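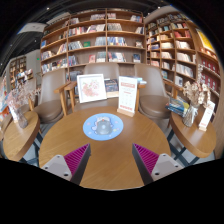 Rapport d'avancement intermédiaire
Évaluation du kit de préhension portatif Flutach
Par Anil Annamalai, chargé de projet, site de Murkport
Avril

Imprimer | Envoyer par courriel

1. Objet du rapport

Le présent rapport rend compte à la direction des programmes du fonds Kaimal de l'état d'avancement de l'évaluation du kit Flutach, commercialisé par la société Rornine. Il couvre la période écoulée depuis la remise de la note de cadrage et porte sur l'emploi de l'outil dans des lieux ouverts au public : librairies, salles de lecture et espaces d'accueil. Les essais en atelier ont fait l'objet d'un compte rendu distinct et ne sont repris ici que lorsqu'ils éclairent les résultats de terrain.

2. Rappel du périmètre

La convention prévoit l'examen de deux exemplaires du kit, dans la configuration livrée par le fournisseur : poignée, caméra embarquée, paire de doigts souples à nervures, platines de fixation et logiciel de transfert. L'équipe devait se prononcer sur trois questions : la facilité de prise en main par des opérateurs non spécialistes, la tenue des doigts à l'usage et la qualité des enregistrements obtenus sur du mobilier et des objets courants. Le prix d'acquisition n'entre pas dans le périmètre.

3. Travaux réalisés

L'équipe a enregistré 571 séquences exploitables, pour un objectif contractuel de 1069 à l'issue du projet. Les tâches retenues sont simples et répétables : saisir une souris d'ordinateur et la reposer sur son tapis, déplacer un chevalet de table, redresser un livre, rapprocher un petit cadre du bord d'une table. Chaque tâche est décrite par une fiche d'une page, remise à l'opérateur avant la séance.

La formation initiale dure 40 minutes. Elle a été conçue par Subbarao Chacko, responsable des essais, et comprend une démonstration, une période de manipulation libre et une série de prises contrôlées. Tous les opérateurs formés ont pu travailler seuls dès leur première séance, sous réserve d'un contrôle de la position de la caméra au départ.

4. Constats techniques

Doigts et inserts. Les inserts nervurés se déforment correctement autour des objets arrondis. La prise est moins sûre sur les objets bas et lisses, que l'opérateur doit aborder par les flancs et avec une inclinaison réduite de la poignée. Un décollement partiel de la bande de contact a été relevé sur l'un des exemplaires. La pièce a été remplacée par le fournisseur ; le délai de livraison a immobilisé l'outil pendant plusieurs séances.

Fixations. Les vis des platines se desserrent légèrement au fil des transports. Un contrôle du serrage figure désormais dans la fiche de préparation. Le manuel de Rornine n'indique aucun couple de serrage et une demande de précision a été transmise.

Image. Le champ large de la caméra permet de conserver dans la même prise les doigts, l'objet saisi et une grande partie du mobilier environnant. En contrepartie, les petits caractères imprimés sur les chevalets et affichettes restent le plus souvent illisibles. Cette limite est sans conséquence pour les tâches de préhension, mais elle exclut, en l'état, toute tâche reposant sur la lecture d'une étiquette. Les intérieurs à plafond sombre et à éclairage ponctuel demandent un réglage manuel de l'exposition.

Logiciel. Le transfert s'effectue sans perte constatée. L'interface n'est disponible qu'en anglais et le renommage des séquences doit être fait une à une, ce qui alourdit sensiblement le travail de fin de séance.

5. Écarts par rapport au calendrier

Le lot consacré aux salles de lecture a pris du retard en raison de l'immobilisation mentionnée ci-dessus et de la disponibilité limitée des lieux d'accueil, qui ne peuvent recevoir l'équipe qu'avant l'ouverture. L'équipe propose de reporter une partie des séances vers l'atelier de Murkport, où un mobilier comparable peut être installé. Ce report n'entraîne aucune dépense supplémentaire.

6. Suite des travaux

La prochaine période sera consacrée à l'achèvement des enregistrements, à un essai d'usure des inserts et à la comparaison des résultats entre opérateurs. L'accord du fonds est sollicité sur deux points : le report de séances décrit à la section 5 et l'achat d'un jeu d'inserts de rechange, imputable à la ligne « petit matériel ». Une réponse avant le lancement de l'essai d'usure permettrait de passer commande dans les délais annoncés par Rornine.

Documents récents

Note de cadrage : évaluation du kit Flutach
Compte rendu des essais en atelier, Murkport
Fiche de préparation de séance, version révisée
Demande de précisions adressée à Rornine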